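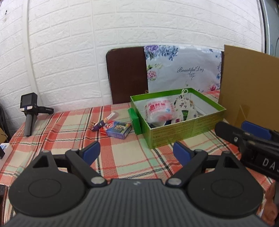
Two grippers over a plaid tablecloth.

Call for participants: learn Ersoy with us, from your very first word

Have you ever wanted to pick up a language that almost none of your friends have heard of? We are looking for 33 adults to try out a new beginner course in Ersoy, the language spoken in the hill villages above Tultau. The course runs on your phone, it's free, and we need real learners to tell us what works and what drives them up the wall.

I'm Faustine Rey and I run the course team at Masstead, a small language learning group based in Rastcombe. We have spent the past two winters recording speakers, writing short lessons and arguing over how to teach the verb endings (there are a lot of them, and they're wonderful!). Now we want to see what happens when people who don't know a single word sit down and give it a go.

Who can take part

You need to be 18 or older and comfortable reading English. You should have no Ersoy at all, or at most a few words from a grandparent. Other languages are fine, and so is having none. If you tried Spanish in high school and gave up after a month, please write to us, we would love to have you. You'll need a phone or tablet that can play sound and a place where you don't mind talking out loud.

What you'll do

The trial starts in November and lasts 9 weeks. We ask for 5 short lessons a week, done whenever you like: on the bus, over breakfast, at midnight. Each lesson takes less time than a cup of coffee. You'll listen, repeat, match words and later on write little messages to other learners. Once a week there is a group call at 7 p.m. with one of our speakers, where you can practice greetings, ask about food and weather, and get laughed with a fair bit. Calls are optional but last spring's small test group hardly missed any.

After each week we send you a one-page form. Tell us if a lesson was too hard, too slow, or just dull. Short answers are fine, and so are long rants.

What you get

Full access to the course, which stays yours after the trial, plus a printed phrase book and your name in the credits if you want it there. We can't pay a fee this time. We do cover mobile data costs for anyone who needs it, so just mention that when you sign up.

How to join

Send an email to the Masstead course team with the subject line "Ersoy trial." Tell us your first name, the languages you speak, what kind of phone or tablet you use, and one thing you'd love to be able to say in a new language. No test and no interview. We'll answer everybody, and if the group is full we'll keep your name for the next round.

Questions about the lessons or the calls can go to the same address, marked for Faustine.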